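The Year I Stopped Buying Furniture in Boxes

By Manaia Brunton

I should start with the wardrobe, because the wardrobe is why my back hurts.

It was my grandmother's, it weighs as much as a small horse, and in March my friend Tayla Lowther and I carried it up two flights of stairs with a bath towel wrapped around each end. Tayla has moved house more than anyone I know and she has a system (shoes off, doors off, nobody talks on the stairs). I broke the talking rule on the first landing and she hasn't let me forget it.

Before that I was a flat-pack person. I loved the little bag of screws! I loved the drawing of the cheerful man with no face who never needs help. When I moved to Merrick I bought a whole bedroom in one afternoon and built it that night with the radio on, and I felt like a pioneer. Then I moved again, across town this time, and the whole bedroom more or less dissolved. The bed made it. The bookcase leaned. The nightstand came apart in my arms in the parking lot, in front of a neighbor I'd been hoping to impress.

So I made a rule. For one year, everything that came through my door had to have lived in somebody else's house first.

I thought this would be cheap. Some of it was! My kitchen chairs came from a church basement sale and cost less than lunch. But secondhand shopping eats gas and Saturdays, and it also makes you weird. I now pull out drawers in other people's homes to look at the joints. I did it at a dinner party. I did it at the dentist.

The best place I found was Sornum, a long, cold warehouse past the rail yard where they sell whatever comes out of old hotels and offices. You go in for a lamp and come out three hours later with opinions about veneer. The man at the counter taught me to check the back of a piece before the front, to bring a flashlight, and to smell the inside. Smell matters more than scratches. Scratches you can sand or rub with wax or just turn toward the wall, but mothballs are forever, and cigarette smoke is worse. I tried baking soda, coffee grounds and a week on the porch with one chest of drawers and ended up giving it away to a man who smoked.

Measure your stairs, too. Everybody measures the room and forgets the stairs. I have a couch at Tayla's place right now that belongs to me in every legal sense and will never once be inside my apartment.

What surprised me was how slow it got, and how much I liked that. For 5 weeks I had no dresser at all, and my sweaters lived in a suitcase with the lid open. I passed on a pretty one with a split top and a huge one that would have blocked the radiator. When I did find mine I'd been living with the gap so long that I knew exactly how wide it should be and which way I wanted the drawers to face.

My mother thinks the whole thing is nuts, by the way. She grew up with hand-me-down everything and the day she bought a brand new dining set was one of the great days of her life. She still has it, with the pads on the feet. I get it. I'd feel the same in her shoes, and I told her so, and she said good, then come and get your grandmother's piano.

The year ends on 21st April and I haven't decided about the piano. Tayla says she's busy that day, and every day after it.
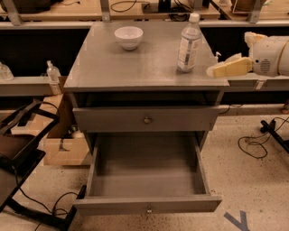 I did go over and measure it, though. It would fit through my front door if the door came off, and the stairs might work if we stood it on end, which Tayla says you can't do to a piano. My mother is calling around for movers. I've told her I'll pay for half, and that I'm keeping the bench either way.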